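Search notebook Go

Pullden student robotics group – bench notebook
Last updated: June

Entry 7, small objects task

Started at 2 in the afternoon, finished late. Lucimara did most of the handling, I kept the notes and moved files across. Wajid joined for the last part.

The plan for this stretch was set when we met last. The Undano arm can already pick up blocks and cups from our own demonstrations, and the Clatum people want every team to show one task with something that bends. We talked about rope and socks, which two other teams are doing, and settled on jewellery. It's cheap to get hold of, it fits in a pocket, and it's hard. A chain has no fixed shape, so the arm can't learn one grasp point and stick to it.

The task as written on the sheet: pick up a chain from a flat soft surface, move it, lay it down so that it makes part of a letter. One letter for each chain. We are not asking for neat letters. A person looking at it should be able to read it, and that is the whole test.

Things we agreed before recording:
– Start each demo with both fingers clear of the surface.
– One grasp, one move, one release, then lift. No dragging with the fingers closed unless the run is marked as a drag.
– If the chain tangles, stop the run and mark it. Don't untangle it with the gripper and keep going.
– Leave the other items lying about. We want clutter in the data, and the arm will have to cope with it on the day.

Lucimara's first runs were slow and careful and I think they will be the best ones. By the middle of the session we had both sped up without meaning to. I could see it in the file lengths. Marked the fast ones with an F so that we can leave them out later and compare.

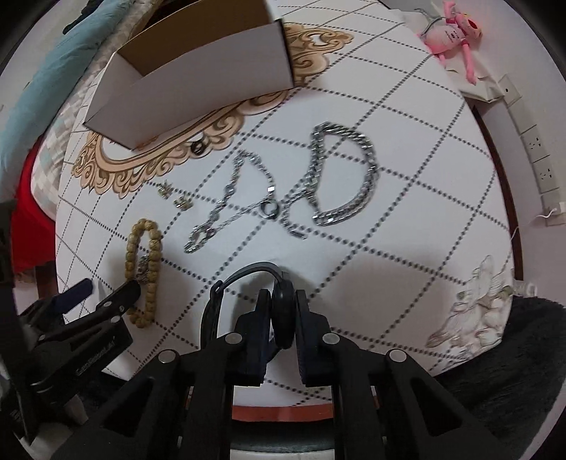

The thick curb chain is much the easier of the two. It stays where it's put, and a curve made with it holds its shape when the fingers open. The thin one springs back a little at each bend, and the crossbar of the A took more tries than both legs together. Lucimara found that it goes better to release low, nearly touching the cloth, and then open the fingers slowly. If you open them from higher up the last few links land on top of each other. I've added this to the instructions for Wajid.

The D goes down straight side first, then the bulge. We tried it the other way and the ends never met. With the straight side down there is something to aim back to.

Soft surface: good and bad. On the hard bench at Pullden the fingertips skid over the links and click against the top, and you daren't press. On bedding you can press down a bit and the links come up into the grip. The bad part is that the cloth comes up too. Several runs have a pinch of sheet in the fingers along with the chain, and when you lift, everything nearby shifts. Marked those with an S. I wouldn't throw them away yet – the arm is going to do the same thing and we may want to teach it to let go and try again.

The printed pattern is a worry I hadn't thought of before. Scrollwork and dotted lines under a thin silver chain must be awkward for the model. Wajid thinks it will help in the end, if we also record on plain cloth, so that it learns to look at the metal and ignore the print. I'm not sure. We'll do the same task on a plain towel next and train with and without.

Small parts: the rings, charms and the bead bracelet are there as clutter only for now. Lucimara did want to try the bracelet, and I think it could make a good second task. Beads are fat enough for the finger pads to hold. Leave it until the letters work.

Files. We are aiming for 1000 demos by the time we hand in, and Wajid says 700 clean ones would be enough to train something worth showing. I would like the full number, given how many have an F or an S against them. Copied everything to the Mohmand drive and checked that the copies open. Don't wipe the cards until Wajid has looked at them as well.

Problems:
– Two runs have no end marker. I pressed the button too early. Left in the folder, named with "check".
– Glare off the thick chain when the lamp is on. Switch it off and use the ceiling light.
– Wrist gets tired. Swap over more often than we did.
– The naming on the first batch uses underscores and the rest use hyphens. My fault, will fix with a script.

Wajid had a go at the end with the thin chain and got the same trouble with the crossbar, so it isn't only us. He suggested laying the crossbar first and the legs after. We tried it a few times and the legs pushed it out of place, but he wants to do it properly with fresh hands, and I've left a folder for it.

Next: plain towel runs, both chains. Lucimara to bring the towel. Wajid to write the filter for the F and S marks. I'll ask Clatum whether the letters have to be the same ones on the day or whether each team can choose.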